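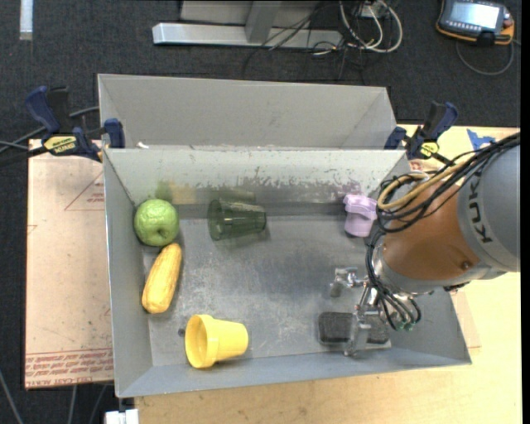
Front bin, September. The second one is right behind it.

From: Oana Toma
To: playroom-swap list
Subject: Re: Re: what goes in the metal bins

Ovidiu Preda wrote:
> Could somebody tell me what the system is with the gray bins? I came
> to get a cup for Zamfira's play kitchen and found produce in with the
> drinkware. I thought we agreed on food in one and dishes in the other.
> Also, are we keeping the bins at all? The finish is coming off.
>
> Ovidiu

Ovidiu,

We did agree. It was in message 1492 of this list, which I have now read again so you don't have to. Food in front, dishes behind. Then Tudor asked whether an ear of corn counts as food if no one has ever eaten it, and we got 18 replies and no corn policy.

The current state of the front bin is an apple, the corn, and three cups: the yellow one, the see-through dark green one and the light purple one. So by the rule it is two-fifths correct. I'd like to move the cups to the rear bin and be done with it. If Zamfira wants one of them, take it. I'd part with the yellow one last, as the big collar under the rim makes it easy for small hands to hold, but I won't fight a child over it.

As for the bins, yes, the far wall has a chipped band running across it and the floor is scratched all over. They're sheet metal and people drop toys in them. Cường priced replacements from Dekora and came back with 400 for the pair, before delivery, and went very quiet. I can live with scuffs. What I would like is some kind of mat for the bottom, mostly for the noise. Cường says he has a roll of felt left over from his hallway, 21 inches wide, and if someone will measure the floor of the front bin we'll know if it fits. Tudor, you own a tape measure. You have mentioned it on this list before.

Please don't add anything to the front bin that isn't food - and yes, Tudor, the corn is food.

Oana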